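Miduvo Community Help > Metals and Casting > Melting

Pinholes just under the skin on plain carbon steel castings, aluminum added

heat_log
Posted December 15, 2021

We are a small jobbing foundry in Torness and pour plain carbon steel, mostly brackets and counterweights, from a 1000 kg coreless induction furnace with an acid lining. Molds are green sand. Cores are resin bonded.

Since the weather turned cold we have been getting pinholes right under the cast surface. You don't see them after shakeout. They show up after shot blasting, or at the first machining cut. Most are round, some are stretched out at right angles to the surface. The walls look fairly clean to me but I am no expert at reading them.

What we do now: melt down, skim, take a chemistry sample, add ferromanganese and ferrosilicon in the furnace, then throw aluminum in the ladle while tapping. Tap temperature on the last bad heat was 1611 °C by dip thermocouple. The first molds poured are usually better than the last ones. The charge is plate offcuts, our own returns and some purchased scrap that has been stored outside and has rust on it.

My boss thinks it is oxygen and wants to double the aluminum. Our lab man thinks it is hydrogen and says more aluminum will do nothing. The spectrometer gives us aluminum but not oxygen or hydrogen. How do I tell which it is without sending everything out? And is doubling the aluminum harmful if it turns out not to be needed?

Replies

tapside

You have at least 2 different things that make pinholes that look much the same, and it is quite possible to have both in one casting.

Oxygen first. Steel in the furnace holds dissolved oxygen along with its carbon. As the casting freezes, both get pushed into the liquid that is left, and at some point they combine into carbon monoxide. If that happens near the mold wall you get small holes just below the skin. Aluminum stops this by tying up the oxygen as alumina before the steel freezes. Silicon and manganese help but are weaker.

The point people miss is that aluminum fades. It burns off in the ladle, in the stream and on top of the slag. So the amount you throw in doesn't mean much until you know what is left at the end of pouring. You say the first molds are better than the last ones, and that fits fading. Take a sample from the final mold poured, or from the last metal in the ladle, and compare its aluminum with the one taken right after tap. If it drops a lot, you have a fair part of your answer.

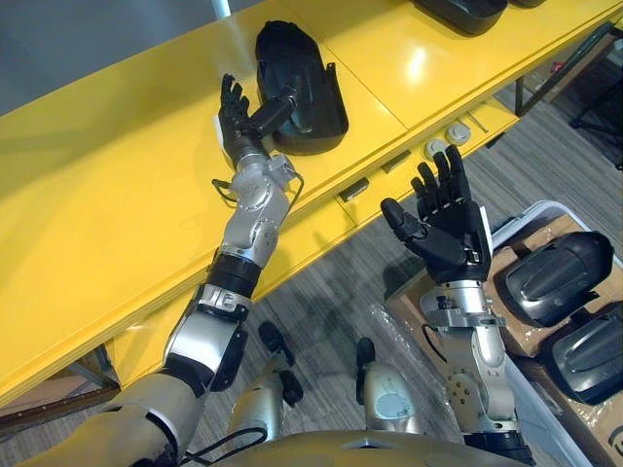

Black molded shell part held on a yellow tabletop.

Now hydrogen. It comes from water. Rusty scrap carries water in the rust, and scrap stored outside in winter may carry ice as well, which is dangerous in its own right. New lining patches, ladles that were not fully dried, damp ferroalloys and wet sand will all put hydrogen in the steel. Liquid steel holds a good deal more of it than solid steel, so it comes out on freezing. Aluminum does not remove it. Your lab man is right about that much.

Where it gets mixed up is at the mold wall. Steam from green sand reacts with the surface of the metal and gives it both oxygen and hydrogen. Steel with enough aluminum left in it resists the oxygen side of this, so the holes may go away even though there was water involved. That is why the argument in your shop can't be settled by looking at one bad casting.

What I would do, in this order:

Dry the ladle properly with the burner and keep it hot until tap. A ladle that is only warm on the outside isn't dry.

Bring the rusty scrap indoors for a few days, or run one heat on clean offcuts and returns only. Change nothing else on that heat.

Pour a small dry test cup from each ladle and let it freeze in the open. If the top sinks, the steel is well killed and not very gassy. If it stays flat or puffs up, there is gas coming out. It doesn't tell you which gas, but it costs nothing and you get the result before you have filled all the molds.

Change one thing per heat. If you double the aluminum and dry the ladle on the same day, you will have good castings and no idea why.

As for harm, yes. Extra aluminum makes more alumina, which can clog nozzles and end up as inclusions. In heavy sections, high aluminum along with high nitrogen can give aluminum nitride at the grain boundaries and a rock candy fracture. Your counterweights may not care. A loaded bracket might.

greensand_shift

Check your sand moisture. We had this every January and it was always the sand — people add water when it feels stiff from the cold, and then it is too wet. Vent the molds better too.

melt_notes

Agree with most of what tapside wrote. I would add nitrogen as number 3 on the list. You mention resin bonded cores. Some of those binders contain nitrogen, and if the sand is reclaimed it builds up. Nitrogen holes tend to be close to the core faces, so look at where on the casting the pinholes sit. If they are all over the outside, the cores are less likely to be the cause. If they are mostly in the bore, ask your binder supplier for the nitrogen content and try a low nitrogen grade on one pattern.

Your returns matter here as well. If gassy castings go back into the charge, heat after heat, part of the problem comes back with them. That applies more to nitrogen than to hydrogen.

On temperature, I would not call 1611 °C wrong in itself, but it depends on your carbon and how thin the sections are. Going hotter than you need means more gas pickup and more lining attack. How long do you hold at temperature while waiting for the chemistry? A long hold with the lid off on a humid day is worth avoiding. Get the chemistry done at a lower temperature and then go up quickly to tap.

heat_log

Thanks. The holes are on the outside faces, cope side mostly, and there are hardly any in the cored bores, so I will leave the binder alone for now. The ladle gets a burner but only while the furnace is melting down, and it sits after that. I will start with the ladle and the test cup, and take a last-metal sample for aluminum. The clean charge heat will have to wait until we have enough offcuts.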